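Home Talks Notes Archive Contact

Speaker notes: Teaching a robot to tidy the living room
May 1, 2025 – by the Gotstead home tasks group

OK, start slow, let people sit down. Say hi, say thanks to the Zanside meetup for having me again. Ask who has tidied a couch this week (hands go up, hopefully!).

So what I want to talk about is the boring middle of the job. Everybody likes the training curves and everybody likes the demo at the end, and in between there's a person in a living room doing the same chore over and over so the model has something to copy. That was me for most of August. We ended up with 286 recordings from 7 homes, and I threw out a fair few before I got there.

Explain the setup quickly, don't get stuck on it. A camera at head height, a tracker on each wrist, and then you just do the task with your own bare hands. We call our recording kit Wijesinghe and I'm not going to tell the story of the name, it's long. Next slide. 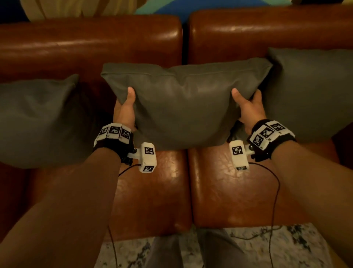 Choosing the task took us longer than I'd like to admit. We wanted something soft, because soft things are where our old policy fell apart, and we wanted something you could reset in seconds. Folding laundry was out – way too slow to reset. Throw pillows won. Look at the grip there, one hand on each lower corner, thumbs on the front and fingers tucked behind, and the fabric wrinkling where it's squeezed. A hard box never gives you that! And with two more gray pillows on the couch, the model has to learn which one we mean.

Pause here for questions if it's a small room.

Now the part about variety. My first 60 recordings were all done the same way, same start spot, same speed, and the policy learned to be me on a sleepy morning. Move the pillow a little and it grabbed air. So after that I made myself a card: start from the left, start from the right, one on the floor, go fast, go slow. Much better, and way less dull to record.

Tell the cable story (short version!). Wires from the wrist trackers catch on things, so leave slack, and check both arms before you hit record.

Last bit: we kept 168 for training. The Eltetville homes go in the test pile and stay there, no peeking. Then run the video and take questions.

Related talks
Labeling bad grasps without losing your mind
What we changed in the Wijesinghe wrist straps
Resetting a room fast
Zanside meetup: recent slides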